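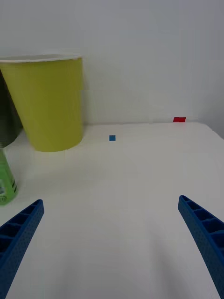

Fumine soft fingers, six months on: are they worth fitting?

27 August 2023
By the Grirkik bench blog
6 min read

I'd been putting off writing about these because I wanted to get past the honeymoon stage first. I fitted my first pair of Fumine fingers last December and I've now worn out one set, broken one finger through my own stupidity and got properly fond of the rest, so I think I've earned an opinion.

A bit of background on the cell. It's a small tabletop arm with a parallel gripper and a wrist camera, and it spends its life picking things up and putting them down again, mostly paper cups, bottles and tubs. The arm came with hard metal fingers with rubber pads stuck on. They were fine for blocks and hopeless for paper cups. I'd get the force low enough not to dent the cup, then a bottle would slide straight through. I'd turn it up for the bottle and squash the next cup. I had two sets of settings and a lot of flat cups in the bin.

The Fumine fingers are blue plastic (very blue, you won't lose one on the floor) with a ladder sort of structure: a row of rectangular pockets with thin crossbars between them. The idea is that when the finger presses on something, the ladder gives and the finger wraps itself a little way round the object. The outside is covered in fine dots, which helps with grip and also, I have to say, collects dust like you wouldn't believe. More on that later.

Fitting them

The box has two fingers, an adapter plate, a bag of screws and a folded sheet of instructions that I'd describe as optimistic. It says to bolt the plate on, bolt the fingers to the plate and go. You can do that. I did that. My fingers then met slightly off centre and every cup I picked up came away with a lean.

What you want to do is leave the screws just short of tight, close the gripper slowly until the tips touch, and let the fingers settle against each other. Look at it from the front and from the side. Nip the screws up a little at a time, swapping sides as you go, then open and close it a few times and look again. It took me most of an afternoon the first time and I can do it in the time it takes the kettle to boil now.

The screws on the adapter are soft. I rounded one off on day one with a worn key and had to drill it out, so buy a decent key before you start. I replaced the lot with better ones from Hartley and haven't had trouble with them.

Teaching the arm about its new hands

Soft fingers are longer than the stock ones, so the first thing to change is the tool length in the controller. If you forget (hello), the arm believes its fingertips are higher up than they are and it will cheerfully drive them into the table. That's how I broke my one finger. Three crossbars went with a noise like someone snapping celery.

After that I redo the camera check. My table is plain white with a little blue square near the middle and a red one at the back where the tabletop meets the wall, and they do me very nicely as reference marks. I send the arm to its start position with the gripper wide open, clear of everything, and compare what the wrist camera sees with a saved picture from the last good setup. If the squares are where they should be, and both fingertips come into view low down on either side, I carry on. If one finger looks higher than the other I check whether the camera has twisted before I start blaming the fingers. It's nearly always the camera. The bracket on mine is held by a single bolt and it creeps.

Once that's sorted I put out a big yellow paper cup and a green bottle, and run the same few picks over and over at low speed. The paper cup is the one to watch. I like it because it's wide and light, and it shows up a bad grip straight away. I set the force at 80 on the controller's own scale for the old metal fingers, and with the Fumines I've ended up at 72 for everything. One setting! For cups and bottles both! I can't tell you how happy that made me.

Living with them

Mostly good. They cope with me being sloppy, and if the arm comes in a bit to one side the fingers give and the cup usually comes along anyway. I've run 2309 picks on the current set according to the log and the grip still feels the same as when it was new.

The tips go first. On my worn-out set the blunt ends had gone shiny and smooth, and bottles started to turn in the grip. It crept up on me over a couple of weeks and I wasted an evening fiddling with speeds before I thought to look at the fingers. So now I look at the fingers.

Cleaning is the dull bit. Dust and paper fluff settle in the pockets and in all those dots. I use a soft toothbrush and warm water with a drop of washing-up liquid, then leave them to dry overnight on the radiator shelf (not on the radiator, I'm not a monster). Don't use solvent. I tried some on an old finger out of curiosity and it went tacky and stayed tacky. The Trallska wipes that I use on the table seem to be harmless, but they leave bits behind in the pockets, so I've gone back to the toothbrush.

Things I don't like

The price of spares. You can't buy a single finger, only a pair, which is maddening when you've snapped one. I have a spare left finger sitting in a drawer that I'm never going to need, since it's always the right one I hit things with.

They're bad at small flat stuff too. If you need to pick up a coin or a thin card, keep your hard fingers and swap over. The soft tips fold just when you want them to stay put.

And they do get in the camera's way a bit. With the gripper open it's no bother, there's loads of room to see between them, but when they close the view of whatever you're holding gets pretty crowded. I ended up moving my camera bracket up a notch, then doing the whole check again, then moving it half a notch back.

Should you buy them?

If your arm handles cups, bottles, fruit, anything that's a bit different every time, yes, get them, and set aside a proper afternoon for the first fitting. If it only ever picks up the same hard block from the same place, keep your money. Your metal fingers are fine.

I've given them four out of five. The missing one is for the screws, though if Fumine start selling single fingers I might come back and change it. I've got a set of the longer ones on order as well, and I'll do a separate post once they've had some proper use – the adapter plate is meant to be the same, but I'll believe that when I've bolted it on.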